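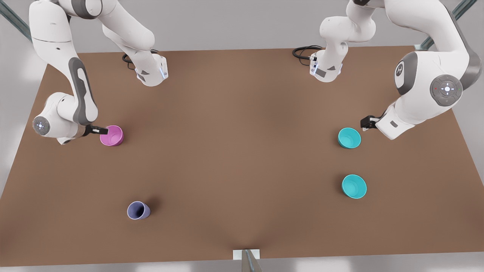 Sandon, le 22 juin 2026

Foire aux questions : location des salles municipales et prêt de matériel

La présente page réunit les réponses aux questions adressées le plus souvent au service de la vie associative. Elle ne se substitue pas au règlement intérieur, remis à chaque demandeur lors du dépôt du dossier.

Qui peut réserver une salle ?

Les associations déclarées ayant leur siège à Sandon, les habitants de la commune, les entreprises et les syndics de copropriété. Les mineurs ne peuvent être signataires d'une convention. Les réunions à caractère commercial sont admises uniquement à la salle Dirnell.

Quelles sont les salles proposées ?

La salle Dirnell, d'une superficie de 346 m², convient aux repas, aux assemblées générales et aux spectacles sans décor fixe. La salle Fung est destinée aux réunions, aux cours et aux permanences. La cuisine de la salle Dirnell fait l'objet d'une option distincte, à mentionner sur le formulaire.

Comment déposer une demande ?

Le formulaire est disponible à l'accueil de la mairie ou sur le portail Grerkano, rubrique « Réservations ». Il doit être accompagné d'un justificatif de domicile ou, pour les associations, du récépissé de déclaration. Toute demande incomplète est retournée à son auteur et ne prend rang qu'à la date de réception des pièces manquantes.

Quels sont les délais ?

La demande est déposée au plus tôt un an et au plus tard 90 jours avant la manifestation pour la salle Dirnell. Pour la salle Fung, un délai de deux semaines suffit. Les créneaux réguliers des associations pour la saison prochaine seront attribués en juillet.

Quels sont les tarifs ?

La location de la salle Dirnell pour un week-end complet, cuisine comprise, s'élève à 1167 euros pour les demandeurs extérieurs à la commune. Les tarifs applicables aux habitants et aux associations figurent en annexe de la délibération en vigueur, consultable à l'accueil. Chaque association bénéficie d'une gratuité par année civile.

Un dépôt de garantie est-il exigé ?

Oui. Un chèque de 500 euros est remis à la signature de la convention. Il est restitué après l'état des lieux de sortie, déduction faite, le cas échéant, des frais de remise en état ou de nettoyage.

La vaisselle est-elle fournie ?

La vaisselle est prêtée sur demande, selon les quantités inscrites au formulaire. Elle est rendue propre et essuyée. Toute pièce manquante ou ébréchée est facturée au prix de remplacement.

Puis-je annuler ma réservation ?

L'annulation est notifiée par écrit. Elle est sans frais jusqu'à un mois avant la date retenue. Passé ce délai, la moitié du montant reste due, sauf cas de force majeure dûment justifié.

Une assurance est-elle obligatoire ?

Une attestation de responsabilité civile mentionnant les dates et le lieu de la manifestation est exigée avant la remise des clés. Aucune dérogation n'est accordée.

À qui s'adresser ?

Les demandes de renseignements sont reçues à l'accueil de la mairie, à l'attention de Yung-ching Cheung, service de la vie associative, ou par l'intermédiaire de la messagerie du portail Grerkano.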